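Household Materials and Surfaces
Handout 4: Sponges and covered worktops
Notes by Ifigeneia Tsakiris

Recommended reading is the Karagiannis chapter, though I'd take its claims about sponge colour with some salt. Karagiannis says a yellow sponge is for light duties and a green one for heavy. Says who? Makers dye foam whatever colour they like, and there's no rule holding them to it.

What you can judge by eye is the face. Look for dimples and pits, and ask whether they are shallow or run deep into the block. Shallow ones tell you very little about how much water it will hold. For that you need a bowl and a scale.

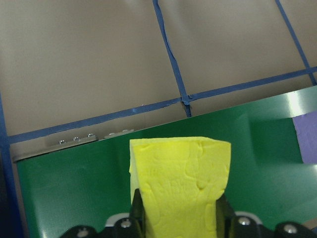 Fig. 1. Yellow foam sponge, broad face with shallow pitting.

The Dimari leaflet promises that a sponge "keeps its shape for life". Whose life? In August we squeezed one out daily for 6 weeks and the corners went first. Nhàn Nông disputes my method — fair enough, she can bring her own results.

Now the worktop. Brown paper is cheap and easy to replace, but it wrinkles and scuffs, and I'm not convinced it protects much once it's soaked. Painter's tape is handy for marking out areas. Don't treat the lines as a ruler. Where the paper folds, the tape bends with it.
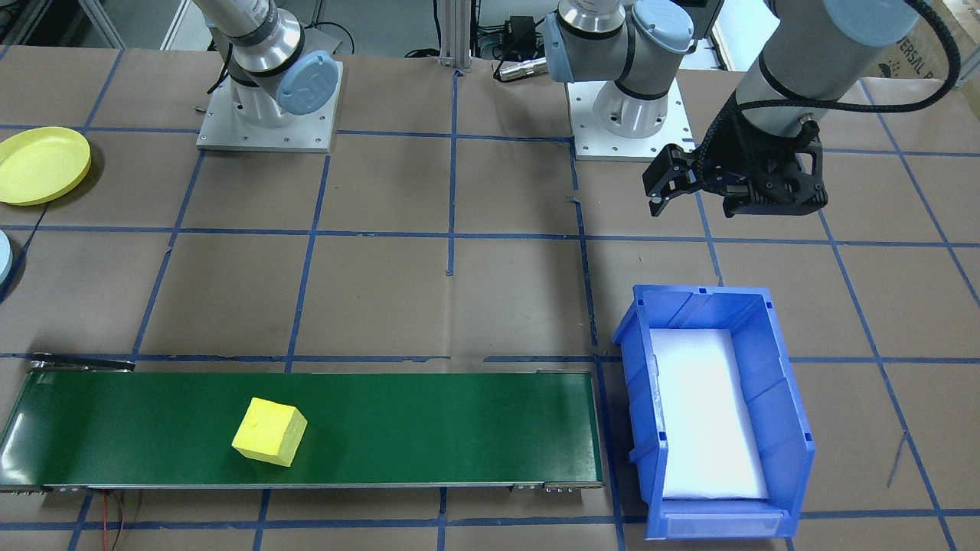

Fig. 2. Brown paper cover marked out in rectangles with blue tape.

For next class: tape up two sheets of paper at home, wipe one with a damp sponge, and write down what you see, including anything that goes against these notes.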